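Picking over rice before you wash it

Quick one, dinner's on in an hour. If you buy long grain loose by the sack (ours is from the co-op in Wendcombe) you get bits in it. Husk, papery stuff, the odd speck. Ten minutes, no gadgets.

What you need: a clear tub for the rice, a wide bowl, a dark tray, something for scraps. Good light. Glasses if you wear them.

Step 1. Tip the rice in the tub. Don't fill it to the top. Park the bowl right up against it, tilted in, so what you drop lands in there and not on the table.
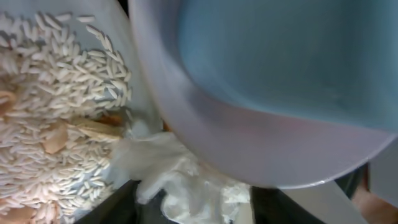

Step 2. Big flakes first, with your fingers. Tan ones hide pretty well, so give the tub a shake and look again. Pinch, drop, move on. Sides of the tub too, they cling.

Step 3. Small handful onto a dark tray. Spread it thin with the flat of your hand. Pale grains on black, anything brown jumps out. White plate is useless for this, I tried for years.
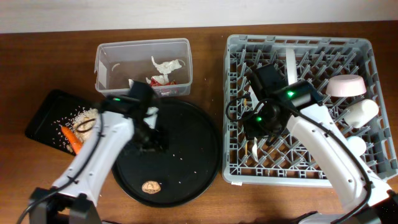 Step 4. Clean handfuls go in the pot, next one down. Wrappers, tissue, any other trash gets its own container, dont let it near the rice. Carrot ends and cookie crumbs off the trays before you start, and wipe them.

Step 5. Weigh out what you need. I do 95 grams each, some 100 if people are hungry. Rinse untill the water's mostly clear.

Leftover dry rice goes back in a jar with a tight lid. Do a whole batch in December and you're set for the holidays.

Updated November 2022, fixed the weights.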